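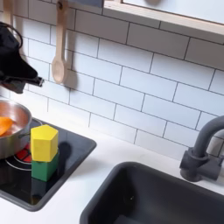

Robot arm minder wanted, Plurdale kitchen cell

Print | E-mail

Hi, I'm Natalina Sanna and I look after the kitchen cell at Plurdale – one arm, one gripper, a stovetop and a sink. I need a second pair of hands from November, 27 hours a week.

You'd check the gripper's fabric cover and the cable loop before each run, put the pot and blocks back at their start spots, and redo the calibration whenever the arm gets bumped (it does!). We logged 406 resets last month, so patience helps. I'll happily teach you the rest.

Send me a few lines about anything you've fixed – bikes count.

E-mail Natalina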